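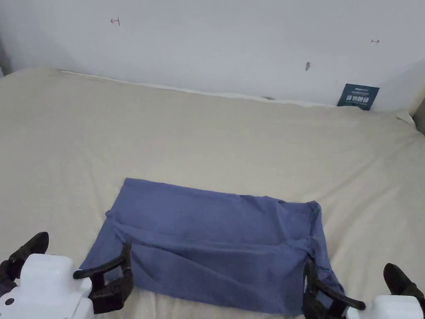

Plier le linge à la pince : l'atelier Gitbridge y croit, on demande à voir

L'atelier partagé Gitbridge s'est trouvé un nouveau chantier : apprendre à une machine à plier le linge. Le projet s'appelle Hivel, il a été lancé en juin et il repose sur deux pinces tenues à la main, montées sur place, avec lesquelles les membres plient des vêtements pendant que l'on enregistre leurs gestes. Les enregistrements doivent servir plus tard à piloter deux bras motorisés. Les bras, pour l'instant, n'existent que sur un plan affiché sur la page du projet.

L'idée n'est pas neuve. Voilà des années que l'on annonce le robot qui plie les chemises, et l'on continue de les plier à la main, mal et en regardant autre chose. Ce qui change ici, c'est l'échelle : pas de laboratoire, un lit en guise de table de travail et des pièces imprimées que l'on refait quand elles cassent. Le groupe dit avoir enregistré 172 pliages depuis le début. Il en a gardé 88. Les autres ont été écartés pour des raisons que le compte rendu mis en ligne résume en un mot, « ratés », sans dire si c'est le geste, la pince ou l'enregistrement qui a lâché. La différence n'est pas mince, et elle aurait mérité un tableau.

Côté mécanique, le travail est plus convaincant. La pince en est à sa version 3. Les doigts de la première, trop raides au dire du groupe, ramassaient le drap en même temps que le vêtement ; la deuxième avait du jeu dans l'articulation. La version actuelle a des doigts courbes, munis de patins à la surface striée, et se démonte avec un tournevis ordinaire. Les fichiers sont en libre accès, ce que l'on aimerait voir plus souvent, même si la notice de montage s'arrête avant le réglage de l'écartement. Il faut deviner la suite ou passer à l'atelier un soir après 19 heures.

Reste la question que le projet contourne avec constance : pourquoi le linge ? Un tissu se froisse, glisse, ne reprend jamais deux fois la même forme. C'est un excellent sujet de recherche et un très mauvais premier chantier pour un atelier qui compte ses heures. Pallex, le précédent projet maison, visait plus modestement à empiler des caisses. Il a été abandonné au bout d'un hiver, faute de moteurs assez précis, et son châssis sert aujourd'hui d'étagère. On comprend mal ce qui rendrait le coton plus docile que le carton.
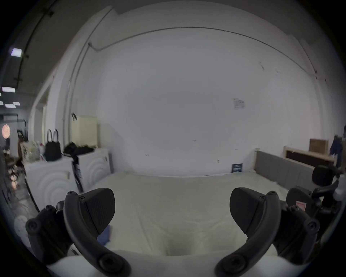 Sakai fait remarquer, dans un message laissé sous le compte rendu, que la comparaison est injuste : Pallex voulait une machine finie, Hivel veut d'abord des gestes bien enregistrés, et ceux-ci resteront utiles même si les bras prennent du retard. Le même message ajoute que les doigts de la version 3 peuvent se monter sur autre chose que des poignées, et que deux pliages réussis par une machine vaudraient mieux que tous les plans.

L'argument se tient, à condition que quelqu'un se serve un jour de ces gestes. Or ils ont tous été faits sur le même lit, avec le même drap clair, sous la même lumière. Rien n'indique ce qu'un programme nourri de cette façon ferait d'une serviette sur une table de cuisine, ou d'un pull noir sur une couette à motifs. Le groupe le reconnaît à demi-mot — il parle de « varier les surfaces » dans une prochaine phase, sans donner de calendrier.

Les bras motorisés, eux, sont promis pour l'hiver. Le budget n'a pas été publié, pas plus que le modèle de moteurs retenu, alors que c'est là-dessus que Pallex avait buté. L'atelier assure que ces points seront discutés à la prochaine soirée ouverte, à 19 heures, et que les visiteurs pourront essayer les pinces. On peut apporter son linge.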